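Ticket: Subtitles drift out of sync in the second half of the feature
Project: Urau community film night
Opened: March 3, 2021
Status: Solved, keeping open until the June screening

What happened
We ran a full test of Trikari last night and the first half was perfect. Gorgeous print, great sound, I was thrilled! Then, after the reel change, the English subtitles began to slip. By the closing scene they were four seconds behind the dialogue, and the big joke at the dinner table got its text after the cut.

What I tried first
Restarted the player (Gendard, the newest build). No change. Swapped the subtitle file for the backup from the Dvořáček archive and got exactly the same drift, so the two files must share a source. Playing from a laptop instead of the booth machine made no difference either.

Checked the file line by line after that. It has 3,561 cues, and everything up to cue 800 lines up beautifully. From there on the gap grows a little with every minute – a classic frame rate mismatch.
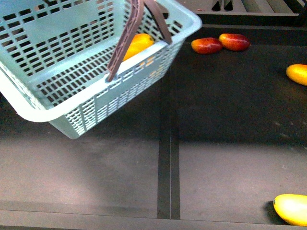

Fix
1. Open the subtitle file in the editor and split it at cue 800.
2. Leave the first part alone.
3. Convert the second part from 25 to 24 frames per second.
4. Join the two parts and save under a new name, please, so we keep the original.
5. Load it in Gendard and set the offset back to zero. I forgot this the first time and gave myself a real scare.

Result
Watched the whole second half again this morning and it holds right through the credits. The dinner joke lands! So happy with this one.

Still to do
Try the new file on the booth machine with the hall speakers on. Ask the archive if their other titles were prepared the same way – we have two more from them on the June program.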